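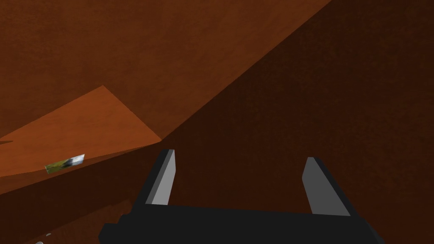

NEVINBY, 20/01/2018

Amateur Events Need Their Own Testing Rules

The regional strength and endurance calendar opens again in June, and the rules that govern drug testing at amateur events will be the same ones that have governed them for years. They were written for professional athletes. They have been passed down to club lifters, age-group swimmers and weekend cyclists with very few changes, and they do not serve those people well. This association believes the time has come to write a separate set.

The present arrangement works as follows. An organizer who wishes to call an event "tested" must hire an approved collection service, set aside a private room, and select competitors for testing on the day. The number selected is left to the organizer. At the Lelberg Open last season, 300 athletes entered across all classes and nine were tested. The Lelberg organizers did nothing wrong. They met the rule in full, and they paid for it out of entry fees. The question is what the rule achieves when it is met.

Testing on the day of competition is a poor way to detect the substances most often misused in amateur sport. Many anabolic agents are taken in the months before an event and stopped well ahead of it. An athlete who knows the date of the contest knows the date of the test. Professional bodies have dealt with this problem through unannounced testing out of competition, supported by records of where each athlete can be found. Such a system is costly and intrusive, and it would be unreasonable to ask a schoolteacher who enters two meets a year to file her whereabouts every week. Without it, however, the day-of-contest test mainly finds the careless and the badly informed.

The second group deserves more attention than it receives. A good share of the inquiries that reach our office come from members who are worried about something they have already taken. It may be a pre-workout powder bought at a gym counter, or a cold remedy, or a prescription for asthma or blood pressure that has been in the family medicine cabinet for years. These members are trying to follow the rules. The list of banned substances is long, it is written in the language of chemists, and it changes each year. Under strict liability, an athlete is responsible for whatever is found in the sample, however it got there. We support that principle at the highest level of sport, where athletes have doctors and advisers. Applied in the same form to a person competing for a ribbon in a high school gymnasium, it seems to us too heavy.

Our proposal has four parts.

First, education should come before competition. Every adult entering a tested event should complete a short course on banned substances, supplements and medical exemptions, and should renew it yearly. The course should be free and written in plain language. The Riteo clubs already require one of new members, and the practice could be extended to the whole region without great difficulty.

Second, a smaller number of tests should be carried out at less predictable times. Member clubs could agree that any registered competitor may be tested at a training session, on club premises and during normal hours, without whereabouts filing of any kind. A person who is not at the club that evening is simply not tested. This would leave gaps, and we accept them. Even a modest chance of a test in the months before a meet would do more to discourage misuse than a large number of tests on the day.

Third, penalties should be graded. A first finding that involves a stimulant common in legal supplements, with a credible account of how it was taken, should lead to a short suspension and a repeat of the course. A finding of anabolic steroids or growth hormone should continue to carry a long ban. Members who supply these drugs to others, and coaches above all, should be treated more severely than those who take them.

Fourth, the cost should be shared. Under the current rule a small meet pays the same collection fee as a large one, and several have dropped the word "tested" from their entry forms for that reason. A levy on annual registration, pooled across the region's 2000 registered adults, would allow tests to be placed where they are most useful.

Some members will object that this amounts to a lower standard for amateurs. There is some force in that. A record set at a regional meet ought to mean the same thing wherever it is set, and for this reason we would keep full testing for any record claim. Others have argued that adults who compete for no money should be left alone. We cannot agree. The health risks of these drugs, to the heart and the liver in particular, do not depend on prize money, and teenagers train in the same rooms as the adults they admire.

A draft of the rules has been sent to all member clubs, and 700 printed copies are being held at the Nevinby office for individual members who request one. Written comments will be accepted until the end of the spring meeting. Clubs that wish to take part in a trial of training-session testing should say so in their reply and state which evenings their premises are open.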